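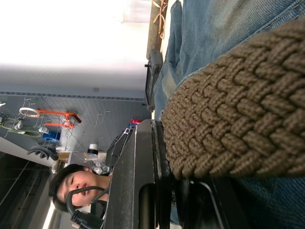
Kyung-tae Kwon wrote in to ask whether a woven shoe is a shoe or a basket, and whether, either way, Clodus could get the crumbs out of it.

Clodus can, starting in August, and would like to make a formal announcement to that effect.

CLODUS OPENS A CLEANING AND MENDING COUNTER FOR WOVEN SHOES AND SLIPPERS

Four Rolden stores will take in braided, plaited and basket-weave footwear of any make, age and moral condition

ROLDEN, August – Clodus, the shoe repair company that has spent a long time telling customers it doesn't do woven uppers, announced today that it does woven uppers. The new service is called Bruma. It will be offered at all 4 Clodus stores in Rolden and covers cleaning, loop repair, edge stitching, new insoles and the removal of blue.

The removal of blue needs a word of explanation. People who wear woven slip-ons tend to wear them with jeans, and jeans leak. The hem sits on top of the weave all day and leaves a bit of itself behind, usually along the rim and over the instep. On a brown shoe this can pass for character. On a cream shoe it looks as though the owner has stepped in a pen. Clodus has been asked about it often enough that it now has its own line on the price list, between "Heel, worn" and "Heel, missing."

The company came to Bruma by way of a survey. In the spring, Clodus put a card on its counters asking people what they had at home that they would get fixed if somebody would only agree to fix it. It received 3,523 cards back. A fair number were about toasters. Setting the toasters to one side, the most common answer was a woven shoe or slipper that had started to come undone, which its owner was still wearing, generally around the house and sometimes, the cards admitted, to the store.

"We had a policy of turning these away, and the policy was that we didn't know how," said a spokesperson for the company. "We've now learned how. It took longer than we're going to put in a press release."

What they learned, in brief, is that a braided upper fails in one of three spots. The first is the toe, where loops catch on stairs and chair legs. The second is the rim, which people step on when they can't be bothered to use their hands, and Clodus has met very few people who can be bothered to use their hands. The third is wherever the dog got to.

A raised loop that has been pulled up but not broken can usually be worked back down into its row with a blunt hook and some patience, and this is done while you wait. A broken one has to be replaced with a new length, matched for color as nearly as possible and fed through the rows on either side. Diagonal weaves take longer than straight ones. The mender on duty will tell you so, possibly more than once.

WHAT TO BRING

Bring both shoes. It sounds obvious, and it is printed on the counter card in capital letters all the same. Even if only the left one is damaged, the color has to be matched against the right, and the insoles are replaced in pairs.

Bring them empty. In trial runs over the past few months, menders took out of woven footwear a quantity of sand, a library card, several raisins and a hearing aid battery. All were returned to their owners except the raisins.

Please don't wash them first. A woven slipper that has been through the machine comes out shaped like a different slipper, and the Bruma service can help with that only up to a point. Brushing is fine. A dry toothbrush run along the rows, in the same direction as the slant, will lift most of what is sitting between the loops and give you something to do with an old toothbrush.

Pairs are accepted from 8 in the morning at the Awwad Arcade store, which has the biggest bench and the worst parking. The other three stores take them in from 10. Most jobs go home in 6 days. Anything involving a dog is quoted separately.

WHAT IT COSTS

Clodus has tried to keep the list short. Cleaning is one price. Loop repair is charged by the patch, a patch being anything that can be covered by a playing card. Rim stitching is charged by the shoe. Blue removal is charged by the attempt, with the second attempt free and the third attempt discouraged. Full prices are posted in each store, on the wall behind the register, in type large enough to be read by a person who has just handed over their hearing aid battery.

There's no charge for being told that a pair isn't worth fixing. Menders have been asked to break this news gently. Where a pair really is finished, the store will offer to keep the sound lengths of braid for patching other people's, and will knock a little off the owner's next repair in exchange. The parts bin so far runs heavily to brown.

THE FIRST 2,000

To get things moving, the first 2,000 pairs brought in will be cleaned for free, whether or not they're having anything else done. The offer is for pairs, limited to two per household, and covers shoes, slippers, sandals, clogs with woven tops and the sort of thing with a woven front and no back that doesn't seem to have a settled name. It doesn't cover baskets. Mr. Kwon has been informed.

The company expects the free cleanings to be used up by people it already knows. It would be pleased to be wrong, and has ordered extra shelving at the Awwad Arcade store in case it is. The shelving is open at the back so that the shoes can air, and is set at knee height and up, after an early version at floor level was repeatedly used as a step.

AT HOME IN THE MEANTIME

For anyone who would like to put off needing the service, Clodus offers some advice it doesn't expect to be taken.

Keep woven shoes out of the heap by the door. Buckles and zippers in the heap find the loops. If they must go in the heap, put them on top. A shelf is better, and a shelf out of the sun is better again, as brown braid left on a windowsill goes the color of weak tea on one side and makes matching a misery.

Stuff the toes with plain paper when they're put away for the winter. Newspaper will do if you don't mind reading it backward off your insoles.

Snip nothing. When a loop stands up, the natural thing is to reach for the scissors, and the loop, once cut, will spend the next few weeks letting go of its neighbors. Tuck it under with a fingernail and bring it in.

Turn up your jeans. One fold at the hem keeps most of the denim off the weave. Several people at Clodus consider this a fashion crime and would sooner pay for the blue removal, at the staff rate.

A printed sheet with all of the above, plus a drawing of the blunt hook, can be picked up at any counter. The drawing was done in-house and has been mistaken for a dentist's tool, a crochet needle and a map of the river.

ABOUT CLODUS

Clodus repairs shoes, boots, belts and bags at 4 stores in Rolden. It also cuts keys, though it would like to be known for the shoes. Bruma is its first new service since the keys.

Reporters who would like to see a rim being restitched are welcome at the Awwad Arcade store in the morning, before the lunch crowd. Pairs may be brought along. Members of the press get the same two-pair limit as everybody else.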